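Ukora Classroom 2: a review after one club season

Our robotics club has used Ukora Classroom 2 since November. It is a simulator for teaching robot arm tasks, sold by the seat, with a kitchen package, an arm model and a task editor. We bought it to prepare for the Serrano student challenge, which is run in simulation up to the final round. Notes below are for other school clubs deciding where to spend a small budget.

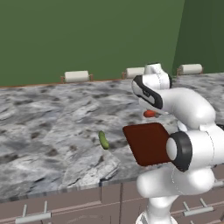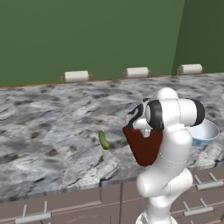

Both from the kitchen package: white arm, marble counter, pickle to the left.

Setup

The installer is a single download and ran on most of our lab machines without trouble. Two older desktops needed a graphics driver update before the viewer would open. Student accounts are added from a spreadsheet. The import rejects any row with a blank last column, and the error message gives the row number but not the cause. Fill every column.

A new student can load a kitchen and move the arm by hand within one meeting. The joint sliders and the Cartesian controls sit in separate tabs, and switching tabs resets the step size. We lost some time to that before we found the setting that locks it.

Scenes and objects

The kitchens come furnished: counter, cabinets with bar handles, paper towel holders along the back wall. Small food items and flat items can be placed by hand or scattered by the editor. Layouts are stored as plain text files, so students can compare two versions line by line. This was more useful to us than the visual editor, which is slow to select small items at the back of a counter.

Rendering is adequate. The stone texture is large in scale and busy, and a student working on color detection will have to deal with it. The green walls are flat and evenly colored. That combination caught one of our teams, whose threshold for the pickle also matched the wall. They fixed it by cropping to the counter first. I would keep the wall color as it is for that lesson alone.

Contact and grasping

Grasping is the part that matters for the challenge, and the results are mixed. Short, rounded items behave well. Thin, flat items are harder. With the default friction values a board held near one edge will rotate slowly between the fingers, and on release it can settle at an angle that looks wrong. Lowering the physics time step helps, at the cost of speed. On our slowest desktops the simulation then falls well behind real time.

Our main exercise this year was a pick and place task. Teams wrote a script, then ran it in a batch overnight. The final batch was 567 runs across all teams. The log records joint positions, contacts and the end state, and can be exported as a table. The end state check is simple: object inside a region, yes or no. There is no built-in way to record a partial success, such as an item moved to the right place and then knocked over. We wrote a small script for it.

A batch can hold up to 4000 runs. We never came near that. Batches can be paused, but a paused batch does not survive a restart of the machine, and our lab restarts everything for updates once a week. Plan for it.

Teaching materials

The lesson booklet is 190 pages and uneven. The chapters on coordinate frames and on reading logs are clear, and I handed them out unchanged. The chapter on path planning assumes more math than most of our first-year members have. The sample code is short and well commented. Several screenshots show menus from the previous version - the functions are still there, under other names.

Compared with Rerkero

We used Rerkero for the two seasons before this one. It loads faster and its support forum is more active. Its grasping model is simpler, and held items are fixed to the hand as soon as both fingers touch. Students get quick results that way, and then have trouble when a contest scores slips. For beginners under high school age I would still pick Rerkero. For a challenge team, Ukora.

Support

I wrote to support twice. The question about the import came back the same day with a correct answer. The one about rotating flat items took over a week, and the reply was a link to the friction settings page I had quoted in my message.

Verdict

Four out of five for a club with recent machines and at least one adult who can read Python. Three out of five otherwise. We have renewed for next year with the same number of seats, and the Ullthorpe lab will move to the smaller time step once its desktops are replaced.

Posted Wed 17 April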